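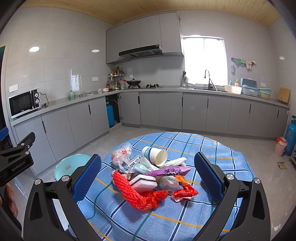 Page last changed: April, by Sheldon Melnyk

Print this page | E-mail this page

Section 6. Fitting and setting up the Etel pull-out bin frame

The Etel frame fits inside a base cabinet and carries two lift-out bins, one for trash and one for recycling. It can be mounted on the left or the right side of the cabinet floor. The steps below are for a right-hand mount. For a left-hand mount, swap the rails before you start.

Before you begin

Clear the cabinet and wipe down the floor panel. You will need a drill, a Phillips screwdriver, a pencil and a level. Check that there is at least 200 mm of free depth behind the drain pipe. If there is less, use the short rails (order under the name Seltska).

1. Open the cabinet door all the way. Lay the paper template on the floor panel with the arrow pointing at you.

2. Line up the front edge of the template with the inside edge of the cabinet. Leave a gap of 110 mm between the template and the door hinge.

3. Mark the six screw holes with the pencil and take the template away.

4. Drill the holes. Stop at the depth line on the supplied bit.

Caution: Some cabinets have water lines running under the floor panel. Look underneath before drilling.

5. Set the rails over the holes and drive the screws in by hand. Leave them a half turn loose.

6. Slide the frame onto the rails until both catches click. Pull it out and push it back a few times, then tighten all the screws.

7. Put the level across the top of the frame. If it leans, turn the adjusting foot at the back.

8. Drop in the bins. The taller one goes at the rear.

Note: The door bracket is optional. If you fit it, close the door slowly the first time and watch for rubbing.

Using the bins

Line the trash bin with a bag and tuck the top of the bag under the ring. Recycling can go in without a bag if your local hauler allows it. Rules on wrappers, net bags and coated paper differ from town to town – check your hauler's list before you decide which bin they belong in.

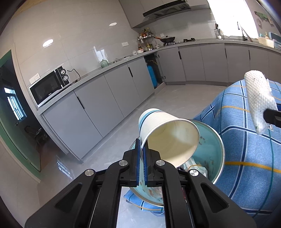
Paper cup above a small round bin with a bag in it.

Empty cups of any liquid first. Do not fill either bin above the ring, or the frame may catch on the cabinet rail when it closes.

Cleaning and care

Wash the bins in warm water and dish soap. Wipe the rails with a dry cloth every 3 months and do not oil them. If the frame stops short of closing, take out both bins and look for anything that has dropped behind them.

Replacement catches and rails are listed in the Flirthorpe parts sheet.

Print this page | E-mail this page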